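In Praise of the Grey Baseplate
Trinidad Ibarra
Mar 11, 2018

My sister rang last month to ask what she should buy for a boy turning six, and I said a baseplate, and there was the sort of pause you get when you have recommended socks. She wanted something with a picture on the lid. She wanted a castle, or one of those ships with a hundred little numbered bags inside, and I can see why, because a castle looks like a present and a flat grey square of studs looks like something that has come off the back of a fridge. But I have been thinking about it ever since, and I would like to put the case properly, as I made a poor job of it on the telephone with the potatoes boiling over.

I grew up in Lircombe, in a tall thin house with sloping floors, and we had a biscuit tin of bricks that had come down to us through at least two sets of cousins. There were no instructions in it. There were wheels without axles and a great many roof tiles in a red that had gone slightly orange. For years we built on the carpet, and anyone who has built on carpet will know how that goes: you get four courses up, somebody crosses the room with the ironing, and the whole street comes down. Then one June an aunt gave us a plate, and I remember pressing the first brick onto it and feeling it hold. I must have been seven. We made a harbour that afternoon, and it was still a harbour at bedtime, and it was carried up the stairs on its plate like a tray of tea and put on the chest of drawers, where it stayed until we were ready to turn it into a railway station.

I think that is most of my argument, really. A plate lets a thing be unfinished. You can stop for supper. You can stop for a week, if you have a cold or a cousin staying, and when you come back the wall is where you left it and you can remember what you meant by it.

The other part of my argument is about how few bricks you need. The shops would have us believe the reverse, and the numbers on the boxes creep up every year. I saw one in the window at Haugland before Christmas with 333 pieces, and that was on the bottom shelf with the small ones. My nephew had something of the kind from Stovico, and he and his father built it together over a weekend, very happily, and I wouldn't take a minute of that away from them. It has been on the windowsill since, gathering dust, and he is not allowed to touch it because a bit came off the back. Meanwhile when he comes to me he gets the plate and whatever I have fished out of the tin, usually no more than a handful, and he is on the floor with them until he is called for his coat.
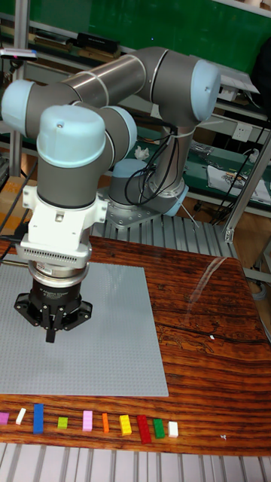

Ten small bricks along the front of the table, and a big grey plate waiting behind them.

I am fond of that stage of things, when the bricks are out in a row and none of the deciding has been done. Ten is a good number. With ten you can make a gatepost, or a dog, or a very short wall with a window in it, and you have to think about each one, because using it here means not having it there. I once tipped out the whole tin for two children from next door, thinking I was being generous, and they stirred it about like soup for half an hour and then asked if there was anything on television. The next time I put out 23, picked more or less at random, and they made a bakery with a queue outside.

A table helps too, I should say, if you have one you don't mind getting marked. I know the floor is traditional. But a good wooden top with some grain to it is a lovely thing to play on, and the pieces can't burrow into it the way they do into a rug. My grandmother played dominoes until she was 91 and wouldn't hear of a cloth, as she liked the click. Bricks on wood have something of the same click, and I find I like to have it going on in the next room while I am getting the dinner.

So I rang my sister back. I told her to get the largest plate she could find, in grey, because green is always a lawn and blue is always the sea, whereas grey will be a car park or the moon as required. She said she had already ordered the castle from Wovby. I said that was fine, he would enjoy the castle, and that I would bring the plate myself and a small bag of bricks from the tin, including two of the orangey roof tiles, which I have washed.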